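Wekach House Kitchen Notes: Sorting Out the Utensil Drawers
Last updated: 1 December 2019
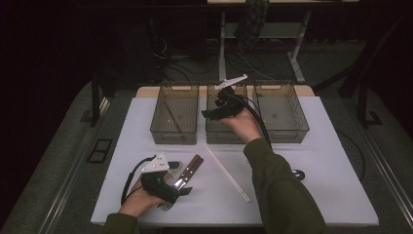
Sorting utensils into the gray bins.

The shared kitchen at Wekach House is getting its utensils back in order this month. Ngozi Tamuno is running the sort, and the work is being done on a table away from the kitchen so the counters stay clear for people cooking.

The drawers have been a problem since summer. When the Brutorano dinner group and the Ibrahim Street lunch club started sharing the room, both brought their own flatware and put it wherever there was space. The top drawer now sticks, and sharp knives have been turning up underneath the serving spoons.

Open bins will replace the two upper drawers. They will stand side by side on the shelf left of the sink, with the handle cutouts facing out so you can pull one forward. Forks and spoons go in the left bin. Spatulas, whisks and tongs go in the middle one. The right bin is for anything long or awkward, including skewers and the thermometer.

Anything with a sharp blade stays out of the bins. Knives will go on the wall rack, which is being moved up 6 inches. Please dry them before you hang them.

A first pass through the top drawer gave us 511 pieces, counting every teaspoon. Ngozi thinks there are roughly 807 in the whole kitchen, far more than we need for a room that seats 40. Extra pieces in decent shape will be boxed and offered to the Genura pantry. Bent forks and cracked handles will be thrown out.

If you have left something of your own in the kitchen, come and get it before the middle of December. Unclaimed items will sit in a box by the back door until then. We already have a good bread knife with initials on the handle, a garlic press, and a set of measuring spoons on a ring. After that they go into general use or to the pantry.

Labels for the bins are being printed and should be up by next week. Until then, look at what is already in a bin and add to it accordingly. Baking pans and pot lids are not part of this round. They will be done in January, along with the cabinet under the window.

We could use 2 more people for the last sorting session, on a weekday evening. It takes about an hour and a half and there will be soup. Put your name on the sheet by the kitchen door or leave a note in Ngozi's mailbox.

3 comments | 11 shares

Get Kitchen Notes by email. You can unsubscribe at any time.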